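Drostura staff swap desk work for gripper shifts as Hidow contract grows

October 1, 2026

Staff at Drostura, which prepares training material for makers of household and service robots, will move to a new shift pattern this month after a summer trial in which most of the company's desk-based labelling work was handed over to software.

Under the new arrangement, people who used to spend the whole day at a screen, marking up footage of hands and objects, will spend most of it on their feet instead. They work with hand-held grippers and repeat ordinary jobs such as picking up a box, moving a vase or laying out a table. The recordings go to clients, who use them to teach robot arms the same movements.

The change affects 16 people in the recording and labelling teams. The company said there would be no redundancies, and that two new posts had been created to check what the software produces.

Jelle Van Loon, who manages operations at Drostura, said the labelling program, supplied by Hidow, had been on trial since June. It marks the start and end of each movement and names the object being handled, a task that was done by hand until then.

"A person could get through a morning's recordings in a day, if the recordings were clean," he said. "The program does the same lot over lunch. It still gets things wrong, mostly with anything see-through or anything made of cloth, so two people look over its work before it goes out."

Staff were asked in the summer whether they wanted to move to recording, retrain as checkers or leave with a package. All of them stayed, although Mr Van Loon said a few had asked to go back to a desk for part of the week and this had been agreed.

Vega Miranda worked as a labeller for three years and now records full time. She said the first fortnight had been hard on her shoulders and wrists.

"You don't think of it as physical work until you've done it," she said. "The grippers aren't heavy when you pick them up. They are by four o'clock. And you have to move slowly and evenly, which is more tiring than doing the job at your own speed."

She said she preferred it all the same. "I was getting headaches from the screen. Now I talk to people during the day. What I miss is being able to put the radio on and get on with it by myself."

Following complaints about sore arms during the trial, recording sessions have been cut to 40 minutes, with a break after each one. Nobody may do more than seven sessions in a day. The straps on the backpack units have also been changed, and staff can ask for a lighter job, such as resetting the objects between takes, without giving a reason.
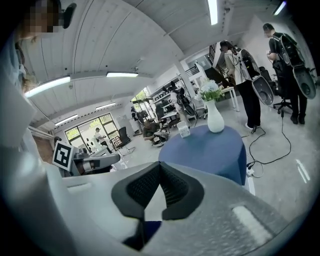 Pay was the other sticking point. Labellers were on a lower grade than recording staff, and some had worried that the checkers, who stay at a desk, would be left behind on the old rate. The company has now put everyone on a single grade. It would not say how much this had added to the wage bill.

The new pattern has also changed the working day. Labelling could be done at any time, and many staff with children started early and left by mid-afternoon. Recording has to be done in groups, so there are now fixed shifts, one starting at eight and the other at noon. Ms Miranda said swapping between the two was allowed but depended on finding someone willing.

"The hours are the thing people still grumble about," she said. "If you've got a school run, the noon shift is no use to you at all."

Mr Van Loon accepted that the fixed hours did not suit everyone. A third shift, running through the middle of the day, will be tried before the end of the year if enough people put their names down for it.

Drostura now sends out nearly 300 hours of recordings a month. Its main customers are Bastholm, which is developing a table-clearing robot for canteens, and Jansen, a maker of arms for small warehouses. Both want more recordings made in furnished rooms, with people moving about in the background, and the company is looking for a second site with a kitchen.

Asked whether the recording work might itself be automated in time, Mr Van Loon said some clients were already testing robots that practise without human examples – but that orders for next year were up and he expected to be hiring in the spring.

Applications for the two checking posts close at the end of the month. Current staff will be interviewed first.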